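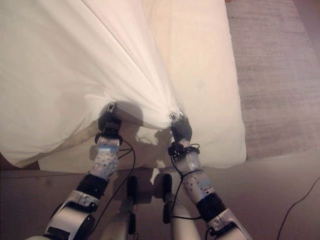
Keeping a Fitted Sheet on a Deep Mattress

Most fitted sheets that come off at the corners are the wrong depth for the mattress. The label gives a pocket depth in inches. The mattress has a side height, which grows once a pad or topper is added. Measure the side height with everything in place, from the bottom seam to the highest point of the top surface, and allow an extra 2 inches for the fabric that has to turn under. If the label figure is smaller than the result, the sheet will ride up at the corners regardless of how it is fitted.

Measuring

Use a rigid rule, held vertical. A tape pressed against a soft side follows the bulge and reads high. Lay a flat board or a large book on the top surface and measure to its underside. Take the reading at a corner and again halfway along the long side. Older mattresses often differ between the two. Work from the larger figure.

Fitting order

Start with a corner at the head, then go to the diagonally opposite corner at the foot. Fit the remaining two after that. Working around the bed in sequence leaves all of the slack at the last corner, where it is hardest to take up. Lift the mattress corner a few inches with one hand and pull the elastic well under with the other. Pull on the hem, with the seam of the pocket lined up on the corner edge. Pulling on the flat of the sheet stretches the weave and does nothing for the hem.

Elastic

Elastic run all the way around holds better than elastic at the corners only. To test it, stretch a marked 3 inch length of hem and let go. If it stays long, the elastic is finished. Replacement is a simple job: open the casing for an inch, pin the new elastic to the end of the old, draw it through, and stitch. Wash the sheet first. New cotton sheets can shrink in the first few washes, most of it lengthwise.

Straps and clips

Grorska and Bittencourt both sell corner straps with metal clips. The Grorska clip has a plastic insert and is easier on thin fabric. The Bittencourt clip grips harder but will mark percale. Clip to the hem, never to a single layer. Check the clips for burrs before first use and remove them before washing.

Drying

Sheets dried too hot lose elastic first. Use medium heat and take them out while the hem is still slightly damp - the casing is the last part to dry, and the rest of the sheet will be overdone by the time it gets there. Shake out the corners halfway through the cycle. Smaller items collect in them and stay wet.

Mattress pads

A quilted pad with a slick underside moves under load and takes the sheet with it. A square of rubber mesh rug liner under each corner of the pad stops most of this. Cut the squares well short of the mattress edge. Replace the mesh when it turns brittle or begins to shed.

Related pages: Storing spare bedding, Airing a foam topper, Removing rust marks from cotton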